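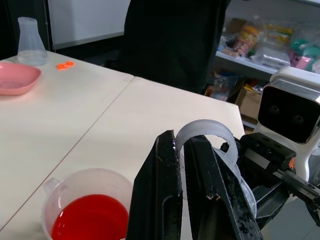
Written by Elsa Nordin and Daithí Costello. Reviewed by Dragica Georgiev. Last revised in October.

Demonstration gathering (robotics)

Demonstration gathering is the practice of recording a robot while a person guides it through a task, so that a learning system can later be trained on the recordings. A single recording from start to finish is called a demonstration or an episode. The practice is used mainly for handling tasks that are difficult to describe in rules, such as picking up soft or see-through objects, moving open containers and pouring.

Contents
1 Terms
2 Methods of guiding
3 What is recorded
4 Laboratory ware as subject matter
5 Variation
6 Review and rejection
7 Criticism
8 See also

Terms

The person who guides the robot is the operator. The objects set out for a task are the props, and their arrangement before recording begins is the starting layout. A group of episodes made with the same props and the same written instruction is a set. Usage differs between laboratories: at Stidia a set is called a block, and "set" is kept for everything gathered in one working day.

Methods of guiding

Three methods are in general use. In hand guiding, the operator takes hold of the arm and moves it directly. In leader and follower guiding, the operator moves a second arm, usually smaller, and the working arm copies it. In remote guiding, the operator holds a controller whose position is tracked and passed to the arm.

Hand guiding needs the least equipment, but the operator's hands and sleeves often enter the camera view, and a system trained on such recordings may come to depend on them. Leader and follower guiding avoids this difficulty and is generally preferred for work with two fingers closing on a thin wall, where small changes in opening matter. Remote guiding suits large movements but gives the operator little sense of contact.

What is recorded

An episode normally holds the joint positions of the arm, the opening of the gripper, one or more streams of camera images, and a short instruction in plain language. Joint positions and images are stamped with a shared clock. In the Verent format, which was drawn up by Arnulfo Betancur, images are kept at 10 per second and the written instruction is limited to 20 words.

A camera near the wrist travels with the gripper and keeps both fingers in view. It shows the gap between the fingers and whatever is held there, often the rim of a vessel and little else, while the rest of the table appears behind. A fixed camera gives the wider arrangement. Many groups record both and leave the choice to those who train the system.

Laboratory ware as subject matter

Flasks, jugs and plastic containers are frequent props. They have clear or frosted walls, which reflect light unevenly and are poorly measured by many depth sensors, so the learning system has to rely on rims, handles and the level of the contents. A coloured liquid makes the level easier to find in the images, and red is a common choice. Clear liquid is included in some layouts so that the system does not learn to look for colour alone.

Holding an open container upright between two fingers is usually taught before pouring. The instruction given to operators at Satbridge is to grip below the rim, to lift straight up, and to pause for one second before any sideways movement. The pause makes it simpler to divide the episode into stages afterwards.

Variation

A set in which every episode begins from the same layout tends to produce a system that works only from that layout. Operators are therefore asked to move the props between episodes, to change the amount of liquid, and to place unrelated objects on the table. The Cardoso set, gathered under Joaquim Correia, contains 560 episodes of lifting and pouring, of which 70 were kept apart for testing. The test episodes use containers that do not occur elsewhere in the set.

Backgrounds are treated in different ways. Some groups hang a plain cloth behind the table. Others record in ordinary rooms with shelves and furniture in view, on the grounds that the finished system will have to work in such places.

Review and rejection

Each episode is watched by a second person before it is accepted. Common grounds for rejection are a missing stretch of images, a clock error, an instruction that does not match the action, and a grip that closes on the wrong object. Spills are not rejected by all groups. Where they are kept they are labelled as failures, and may be used to train a separate system that judges whether an attempt has succeeded.

Criticism

The chief objection to the practice is its cost in working hours. Costello has also argued that operators settle into personal habits, such as always approaching a vessel from the same side, and that these pass unnoticed into the trained system. Changing operators within a set reduces the effect, although it makes the movements less even and may lengthen training.

See also

Gripper
Imitation learning
Remote operation
Wrist camera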